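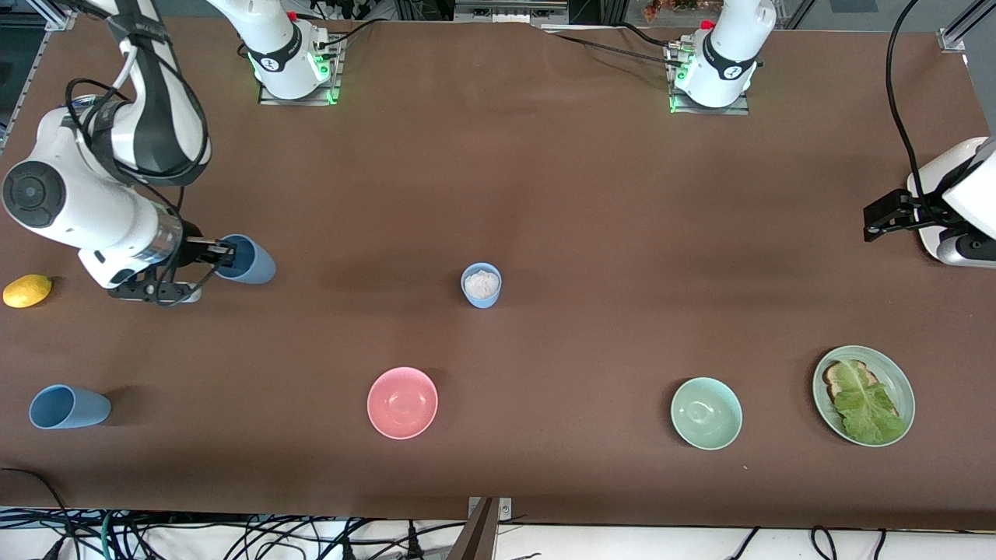 Figure 6.1 Three blue cups, two bowls, a plate of food and a lemon on a brown tabletop.

Chapter 6
Who Pays for Dinner? Fixed and Variable Costs

Tracey Hartley opened a lunch counter in Urndale one December with a good soup recipe and a firm belief that busy places make money. By spring the place was busy. It was also broke, a combination that surprises new owners every year and their landlords hardly at all.

Her rent was $1,000 a month. She owed it whether she sold 196 lunches or spent the month reading magazines behind the register. Economists call this a fixed cost. Bread, lemons and paper napkins behave differently: sell more lunches and you buy more of them. Those are variable costs, and Hartley kept careful track of them in a green notebook. The rent she kept track of mostly on Sunday nights, lying awake.

Each lunch brought in $2 more than its ingredients cost. That $2 is the contribution margin, a grand name for what is left over to throw at the rent.

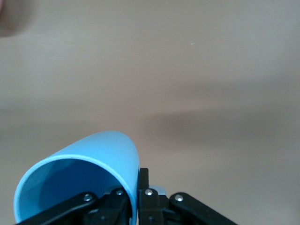

How many lunches must Hartley sell in a month to cover the rent?
Divide the fixed cost by the contribution margin: $1,000 divided by $2 is 500 lunches.

At 196 lunches she was 304 short – and the line at noon went out the door. We return to her in Section 6.3, where she raises her prices and hears about it from the regulars. First we need a closer look at costs that refuse to be either fixed or variable, beginning with the electric bill at the Cillo bakery.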